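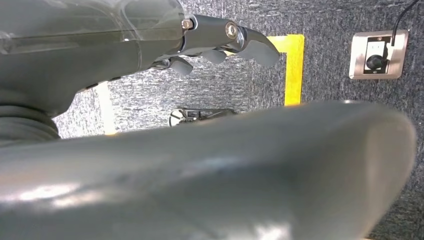
2020-01-12

The large table in the main room at Skevirport has now been in daily use for nearly four months, and a note on its arrangement is due. This site has received several enquiries on the subject following the January notice about shared work surfaces. The opinions given are those of the author alone.

The table was obtained from Clurley, a supplier of second-hand office furniture, at a price considerably below that of a new one. It is pale in colour and long enough for more than one person to work without disturbance. Delivery took 10 days. The top was wiped down on arrival and has been treated since with an ordinary cloth and a mild soap. Polish is not recommended, as it leaves a film on which papers stick.

Cables remain the principal difficulty. A lead that crosses an open tabletop will sooner or later be caught by a sleeve, and the author has lost one cup of tea in this manner.
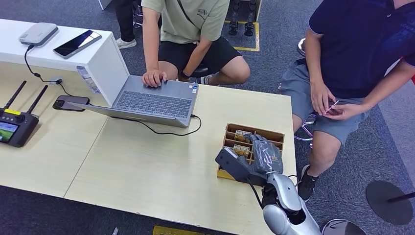 It was therefore decided that the low-value items should give way first. Pens, post and the Plaltuneo desk tidy, bought at some expense and seldom opened, have been moved to a drawer. Telephones may stay, provided that they are not stacked. The white cabinet beside the table has proved its worth as a second surface, and the small box with its black cable may remain there until a longer lead is purchased.

Seating was considered separately. Stools are easily put away but become tiresome after an hour, and a proper chair is advised for anyone who intends to type at length. The carpet, being dark grey, hides crumbs very well. It should be vacuumed on a fixed day whether or not it appears to require it.

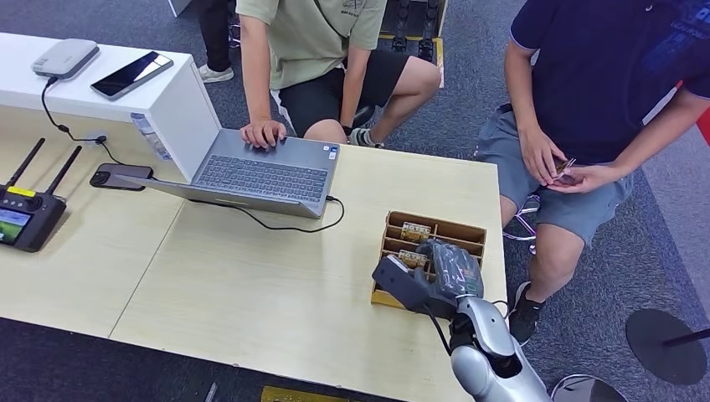 A cable tray from Caldeira has also been examined. It fixes beneath the tabletop with 8 screws, and the author is reluctant to drill into a sound piece of furniture for the sake of one laptop lead. Adhesive clips will be tried first - the small packet, at the far end of the table only. Readers who have used such clips on a pale wooden surface are invited to state in the comments whether they left a mark.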